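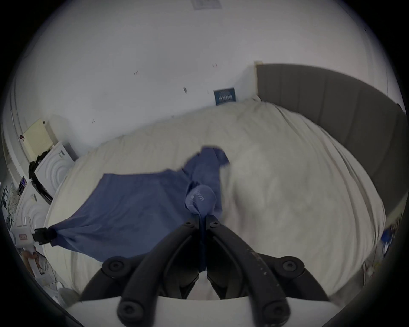 Jovbridge College, Department of Textiles and Clothing
Introduction to Fabrics, Handout 7: Drape, Hand and Why Cloth Folds the Way It Does
Instructor: Declan Cosgrove

Last time we took yarn apart, and now we get to the part I look forward to every term: what happens once all that yarn becomes a piece of cloth and gravity gets hold of it!

Two words you need first. "Drape" is how a fabric hangs under its own weight. "Hand" is how it feels when you squeeze it, rub it or crush it in your fist. People mix them up constantly (I did, for years), and they do overlap, but a fabric can feel soft and still hang like a board. Bring in a heavy flannel and try it.

What drape depends on

Fiber. Wool bends easily and springs back. Linen bends too, but it remembers, and you get those sharp creases.

Yarn twist. Hard-twisted yarn is livelier. Crepe is the great case here, and we'll pass some swatches around.

Weave. Each place where one yarn goes over another is a little lock. Plain weave has the most of them, so it tends to be stiffer than a satin made from the same yarn at the same count. Satin yarns float over several neighbors before they tuck under, and they can slide.

Direction. Pull a square of plain weave along the warp and almost nothing happens. Now pull it corner to corner. Look how far it goes! On the bias the yarns swivel at the crossings, like a garden gate sagging on its hinges, and a skirt cut that way clings and swings in a way no straight-cut skirt will.

Finish. Starch, washing, brushing and softeners all change the result, so always write down whether your sample has been washed.

The pinch test

Lay the cloth out loosely. Pinch one small fold near the middle, lift it a few inches and look at the folds running away from your fingers. Soft cloth makes many narrow ones. Stiff cloth makes a few wide ones and holds itself up like a tent. Do it three times, turning the cloth between tries, and sketch what you get. Quick sketches are fine, I'd much rather have ugly and true.

For next class

Read the Leone chapter on bending and shear, skipping the math in the back unless you enjoy it (some of you will). Bring 12 swatches, at least four of them cut on the bias, labeled with fiber and weave if you know them. The Ustby sample drawers are open to everyone, but please put the silks back flat.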